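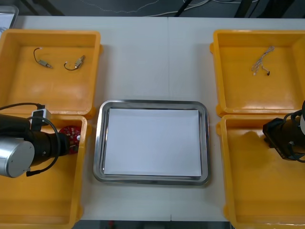

Opinion > Work and Machines > Momura

Teach Slowly, Please

I steered robot arms at Momura for one winter, moving small parts between yellow bins and a steel tray. My manager wanted 200 demonstrations each shift. I think this was a mistake, for a hurried hand teaches hurried habits.
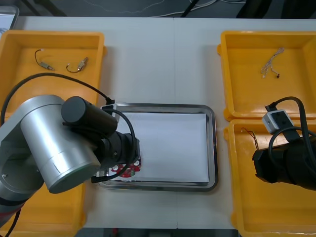
Should the operator repeat a clumsy try? Keep it, if the recovery is clear, and then do the task again with more care.

Wires are the hardest colleague. A harness never lies the same way twice, and the colour of each strand does not tell you how it will bend.

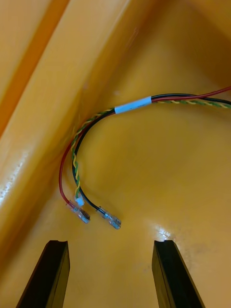
Zoila Salazar has told me that I am too strict, and that 1,000 rough examples would teach more than my 10 beautiful ones. I still prefer the 10.

Comments

Lollow: Pay by the hour and the rushing stops.

Arndale: My wrists agree with the author.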